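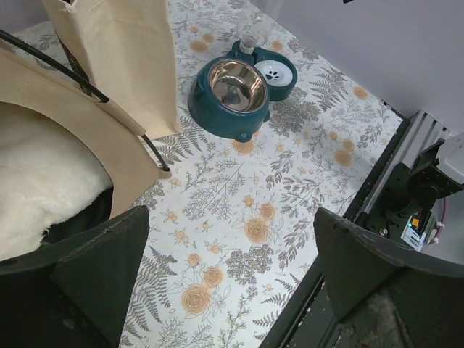

How many demonstrations does a small pick-and-place task need before training is worth starting?

Plan on 30 clean ones for a single object in a single spot, and add more each time you let the object or its position vary.

Recording demonstrations by remote control

By Sota Katayama
September

These steps assume a leader arm driving a follower with a two-finger gripper and a wrist camera. The task used throughout is picking up a shallow dish from a double pet feeder and putting it back in its holder.

1. Fix the start pose. Save it as a named pose and return to it before every recording. The fingers should be open and the dish should be inside the wrist view.

2. Check the background. A busy printed surface is fine for training, but keep the same one for the whole first batch. Reflections in a polished steel bowl shift as the wrist moves – leave the lights alone once you begin.

3. Start recording, wait one second, then move. Approach from above and stay clear of the water bottle. Slow down for the last 17 mm before contact.

4. Close on the rim and lift straight up. If the dish tilts, stop and discard the take. Do not correct a bad grasp halfway through unless you are collecting recovery data on purpose.

5. Lower the dish into the holder, open the fingers, back away and stop recording.

6. Replay every fifth take on the follower with the leader switched off. A take that fails on replay usually points to lag between the two arms, and the takes next to it should be checked as well.

Our first batch on the Vadside bench came to 135 takes. Average length was 429 control steps. Takes much longer than that contained pauses, and trimming the pauses helped more than adding new data.

For guiding the arm by hand, follow steps 1 to 5 with gravity compensation on. Keep your hand behind the wrist – fingers in the camera view will end up in the training set.

Recent guides
Setting joint limits on the Grilton leader arm
Wrist camera exposure for shiny objects
Naming and sorting takes in Lò
Ferkthorpe bench notes: cable routing

This site uses cookies to remember your settings. Accept | Manage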